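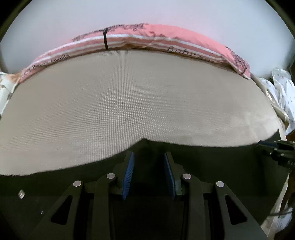
Mattress ticking

Ticking is a closely constructed fabric used to enclose the filling of mattresses, pillows and bolsters. The term originally referred to a dense cotton or linen twill, usually striped, but in the bedding trade it now covers any outer fabric of a mattress, including knits and open mesh.

Construction

Traditional ticking is a warp-faced twill. The warp is packed tightly enough to keep feather quills and short fibers from working through the cloth. Before synthetic finishes became common, the inner face was often rubbed with soap or beeswax to close the remaining gaps.

Damask ticking is woven on a jacquard loom and carries a figured pattern. It is smoother than twill and less resistant to abrasion at the edges. Knitted ticking, made on circular double-knit machines, stretches in both directions and is used mainly over foam cores, where a stiff cover would limit the give of the material underneath.

Surface texture

Raised textures are produced in the weave itself or by stitching the cover to a thin wadding. A waffle effect is obtained by alternating long and short floats so that the cloth draws up into small cells. The cells increase the surface area and hold some air between the cover and the sheet.
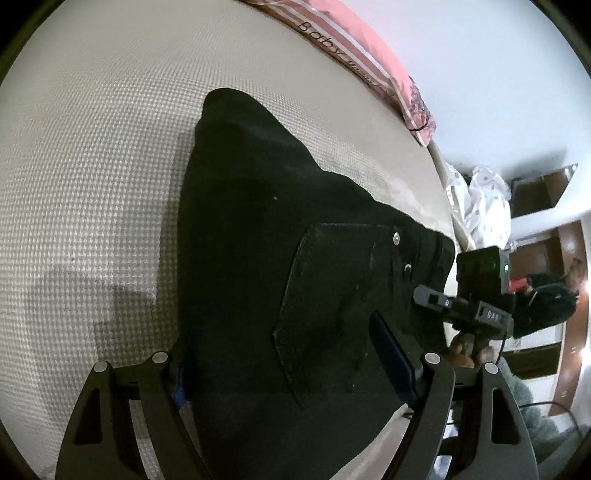
Waffle-textured bed surface in white and light gray, with a pair of black trousers laid on it.

Mesh covers

Mesh ticking is chosen where air movement matters more than containment of the filling. It is unsuited to loose feather or down but works well over foam or bonded fiber. Spacer mesh consists of two knitted faces joined by upright monofilament yarns, while single-layer mesh is lighter and normally needs a backing.

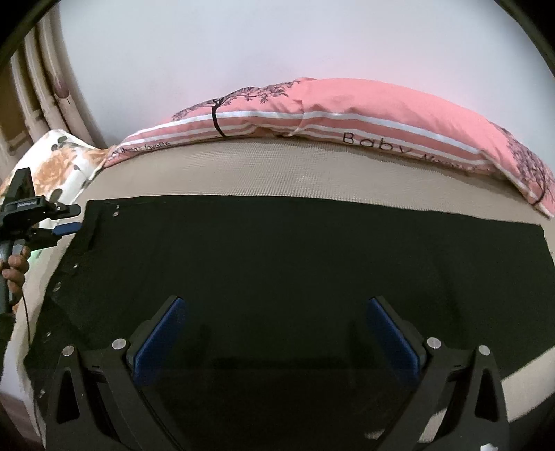 Color in ticking is governed largely by cost and by the sheet that will cover it. Undyed and lightly dyed grounds predominate, and the blue or black stripe of older twills survives mostly as decoration. Beige is a frequent choice for mesh, as on the mattress shown with a black cloth lying flat across it. Dark lint stands out on pale grounds of this type.

Testing

Ticking is assessed for tear strength, seam slippage, abrasion and dimensional change after washing. Reinhold Engelhardt and Getsemaní Magaña compared 46 covers supplied by the Romwood mill and found that seams failed before the cloth in most of the knitted samples — a result they attributed to needle damage during sewing.

See also: Bolster, Damask, Mattress protector, Twill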